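Lengate Institute reports on data-efficient training for two-arm robots

Researchers at the Lengate Institute have published the results of a study on how two-arm robots can learn household handling tasks from a smaller set of human demonstrations. The method, named Devadiga, was developed by the institute's manipulation group together with the engineering firm Prinora.

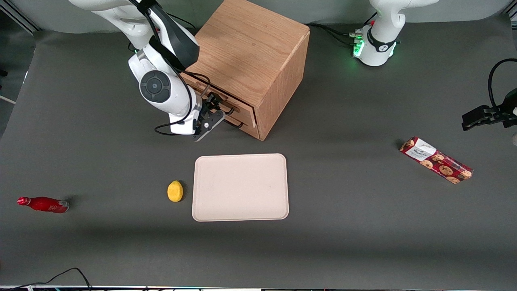

A two-arm robot at work on the drawer cabinet during the Devadiga study.

The study compared two ways of preparing a robot to handle objects on a table and to operate furniture with handles. In the first, a control model was trained on 1000 demonstrations recorded by human operators. In the second, the team used 490 demonstrations, chosen by a selection step that favors recordings in which the starting positions of the objects differ most from one another. Both models were then given the same 184 test trials. According to the report, the model trained on the smaller set completed as many trials as the model trained on the full set.

The selection step draws on the cameras carried near the grippers as well as on a fixed view of the workspace. Earlier work at the institute relied on the fixed view alone, and recordings that looked nearly identical from a distance were often treated as duplicates.
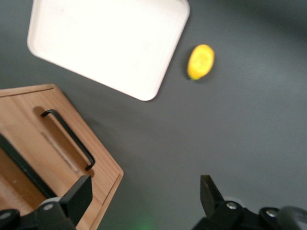

"Two recordings can look the same from across the table and still teach the robot different things about how to approach a handle," said Kazue Yagi, who leads the manipulation group. "The close view lets us keep both."

The report also notes the limits of the method. Performance fell when objects were placed near the edge of the table, and the group has set aside 40 further trials to study that case. Packaged goods with printed wrappers are to receive separate attention – the model's estimate of their angle was less steady than for plain objects. 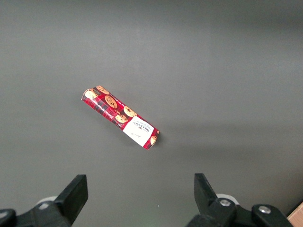 Work on the next phase will begin in March at the Ustileck laboratory, where the same selection step will be applied to tasks that require both arms at once. The institute plans to release the selection software and the test protocol to other research groups when that phase is complete.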